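Handbuch Arbeitstisch Lesach
Kapitel 3: Die Papierauflage

3.1 Wofür dieses Kapitel ist

In diesem Kapitel wird erklärt, wie Sie den Tisch Lesach mit weißem Papier belegen, wie Sie den Bogen glatt bekommen und wann er gewechselt werden soll. Das Gestell muss dafür schon aufgebaut und gerade gestellt sein (Kapitel 2). Wenn der Tisch noch wackelt, gehen Sie bitte zuerst dorthin zurück.

Die Auflage kann man für viele Arbeiten brauchen: Zeichnen, Schnittmuster übertragen, Kleinteile sortieren, Kleben, Sichtprüfung. Für Arbeiten mit Wasser oder mit Öl ist sie nicht geeignet. Dafür gibt es die Matte Clolline, sie wird im Kapitel 5 beschrieben.

3.2 Was Sie brauchen

Papier, weiß, matt, von der Rolle. Die Breite der Rolle muss mindestens 74 cm sein, das ist die Tiefe der Tischplatte.
Klebeband aus Papier, wieder ablösbar.
Ein langes Lineal oder eine gerade Leiste.
Ein scharfes Messer mit kurzer Klinge oder eine große Schere.
Ein trockenes, weiches Tuch.
Vier Klemmleisten (liegen dem Tisch bei, im flachen Beutel).

Hinweis: Glänzendes Papier geht technisch auch, aber wir raten ab. Unter einer Lampe spiegelt es, und nach einer Stunde sind die Augen müde. Auch Papier mit einer beschichteten Rückseite rutscht auf der Platte.

3.3 Das Papier ausruhen lassen

Papier von der Rolle hat eine Krümmung und will wieder zurück in die Rolle. Je näher man an den Kern kommt, desto stärker ist das.

1. Schneiden Sie ein Stück von 188 cm Länge ab. Die Platte selbst ist kürzer, der Rest wird an den beiden Enden umgeschlagen.
2. Legen Sie das Stück mit der gekrümmten Seite nach unten auf eine saubere Fläche.
3. Beschweren Sie die Ecken. Bücher sind gut, aber bitte ohne feuchten oder staubigen Einband.
4. Warten Sie, am besten über die Nacht.

Wenn Sie keine Zeit haben, können Sie das Papier auch locker gegen die Richtung der Krümmung rollen und eine Weile so halten. Rollen Sie es nicht eng. Aus einer engen Rolle kommen Querfalten, die man nicht mehr wegbekommt.

Achtung: Das Papier nicht bügeln. Es wird an den heißen Stellen gelb und zieht sich ungleich zusammen.

3.4 Die Platte reinigen

1. Nehmen Sie alles vom Tisch herunter, auch die Klemmleisten.
2. Wischen Sie die Platte mit dem trockenen Tuch in einer Richtung ab, von hinten nach vorne.
3. Fahren Sie mit der flachen Hand über die ganze Platte. Was man mit der Hand spürt, das drückt sich später durch das Papier.
4. Reste von altem Klebeband mit dem Fingernagel oder einem Stück Karton lösen. Die Klinge ist hierfür nicht erlaubt, sie macht Rillen.
5. Wenn Sie doch feucht gewischt haben, warten Sie, bis die Platte ganz trocken ist.

3.5 Den Bogen auflegen

1. Stellen Sie sich an die lange Seite des Tisches. Zu zweit ist es leichter, eine Person an jedem Ende.
2. Legen Sie die hintere Kante des Papiers an die hintere Kante der Platte an. Es darf eine Abweichung von 3 mm bleiben, mehr nicht.
3. Setzen Sie hinten in der Mitte einen kurzen Streifen Klebeband, noch nicht fest andrücken.
4. Streichen Sie mit dem Tuch von der Mitte nach links, danach von der Mitte nach rechts.
5. Ziehen Sie das Papier nach vorne, mit beiden Händen gleich stark, und legen Sie es über die vordere Kante.
6. Schlagen Sie die Enden links und rechts nach unten um. Der Knick soll scharf sein, dafür können Sie das Lineal darüberziehen.
7. Schieben Sie die vier Klemmleisten auf, zuerst die beiden langen, dann die kurzen.
8. Nehmen Sie den Streifen Klebeband hinten wieder weg.

Bleibt eine Welle stehen, drücken Sie sie nicht flach. Öffnen Sie die nächste Klemmleiste, streichen Sie die Welle zum Rand hinaus und schließen Sie die Leiste wieder. 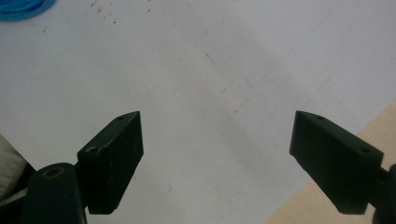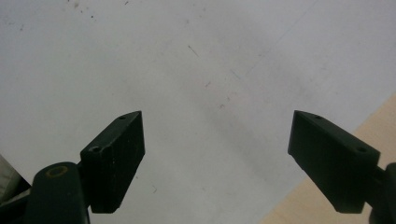

Daranee Thaweesak
Technische Redaktion, Werkstatt und Tische

3.6 Das Weiß beurteilen

Wie weiß das Papier aussieht, hängt vom Papier ab, aber auch vom Licht im Raum. Im ersten Bild hat der Bogen einen etwas bläulich-grauen, kühlen Ton, und so eine Fläche ist für die meisten Arbeiten vollkommen in Ordnung. Ein reines Weiß wie auf dem Bildschirm wird man auf einem Tisch selten bekommen. Dunkle Gegenstände sieht man auf dem hellen Grund sehr gut, auch ihre Kanten.

Für Arbeiten, bei denen die Farbe wichtig ist (Stoffe, Garne, gemischte Farben), machen Sie bitte folgende Probe:

1. Legen Sie ein Stück von dem Papier, das Sie schon kennen, auf den neuen Bogen.
2. Schalten Sie das Licht so ein, wie Sie es bei der Arbeit haben.
3. Schauen Sie von oben, dann von der Seite.
4. Ist der Unterschied störend, nehmen Sie eine andere Rolle, oder ändern Sie zuerst das Licht.

Lampen mit 3000 Kelvin geben einen warmen, leicht gelblichen Ton. Das ist angenehm am Abend, aber Creme und Weiß kann man dann schwer auseinanderhalten. Tageslicht von einem Fenster auf der Nordseite ist am ruhigsten. Mischen Sie möglichst nicht zwei verschiedene Lichtfarben, sonst ist der Bogen auf der einen Seite blau und auf der anderen gelb.

3.7 Arbeiten auf der Auflage

Legen Sie Werkzeug ab und schieben Sie es nicht über das Papier. Metall und dunkles Gummi machen graue Striche, besonders wenn etwas Staub darunter ist. Kleine Teile bleiben auf mattem Papier gut liegen, runde Teile rollen trotzdem. Für diese kann man vorne eine Falte in einen Streifen Restpapier machen und den Streifen als kleine Rinne hinlegen.

Schreiben auf der Auflage ist erlaubt. Viele Kunden notieren am Rand Maße oder die Reihenfolge der Teile. Nehmen Sie dafür einen Bleistift. Filzstift geht durch das Papier und bleibt auf der Platte.

Beim Kleben legen Sie ein zweites, kleineres Blatt unter die Arbeit. So müssen Sie wegen eines Tropfens nicht die ganze Auflage wechseln.

Achtung: Nicht direkt auf der Auflage schneiden. Das Messer geht durch das Papier in die Platte, und Rillen in der Platte sind von der Garantie ausgeschlossen. Benutzen Sie immer eine Schneidematte.

Achtung: Keine heißen Geräte abstellen (Klebepistole, Lötkolben, Bügeleisen). Papier kann brennen.

3.8 Den Bogen wechseln

Ein fester Zeitraum kann hier nicht genannt werden. Wechseln Sie den Bogen, wenn einer von diesen Punkten zutrifft:

Das Papier hat einen Riss, auch einen kleinen am Rand.
Die Oberfläche ist aufgeraut und gibt Fasern ab.
Flecken stören beim Sehen der Teile.
Das Papier hat Feuchtigkeit bekommen und ist wellig geblieben.

Zum Wechseln öffnen Sie zuerst die kurzen Klemmleisten, dann die langen. Falten Sie den alten Bogen von außen zur Mitte zusammen, damit Staub und kleine Späne innen bleiben. Danach reinigen Sie die Platte wie in 3.4 beschrieben. Stücke, die noch sauber sind, können Sie ausschneiden und als Unterlage beim Kleben verwenden.

Wer oft wechselt, kann den Rollenhalter Fekete an der kurzen Seite anschrauben. Die Rolle hängt dann unter der Platte, und der neue Bogen wird einfach nachgezogen. Beachten Sie, dass der Bogen in diesem Fall nicht ausruhen kann. Er braucht deshalb mehr Spannung an den langen Leisten.

3.9 Wenn etwas nicht stimmt

Der Bogen läuft schräg.
Die hintere Kante war nicht genau angelegt. Alle Leisten öffnen und bei 3.5, Schritt 2, neu beginnen. Schräg ziehen hilft nicht, es gibt nur Falten in der Ecke.

Eine Klemmleiste springt ab.
Meistens liegt das Papier an dieser Stelle doppelt oder dreifach. Schneiden Sie die umgeschlagene Ecke schräg ab und schieben Sie die Leiste noch einmal auf.

Das Papier macht am Morgen Wellen, am Abend war es glatt.
Die Luft im Raum war in der Nacht feuchter. Warten Sie nach dem Lüften eine Weile, oft legt es sich wieder. Im Februar und überhaupt in der Heizzeit kommt auch das Umgekehrte vor: das Papier wird sehr trocken, spannt und kann an den Leisten einreißen. Dann die langen Leisten ein wenig lockern.

Kleine Punkte oder Körner unter dem Papier.
Den Bogen auf einer Seite öffnen, bis zur Mitte zurückschlagen, die Platte abwischen, den Bogen wieder auflegen.

3.10 Lagerung der Rolle

Die angebrochene Rolle liegend aufbewahren, in ihrer Folie, nicht auf dem Boden und nicht neben der Heizung. Stehende Rollen bekommen unten eine gedrückte Kante, und diese Kante sieht man dann auf jedem Bogen wieder. Ersatzrollen und Klemmleisten bestellen Sie bei Mullgate mit dem Bestellschein am Ende des Handbuchs.

Weiter mit Kapitel 4: Lampe und Lampenarm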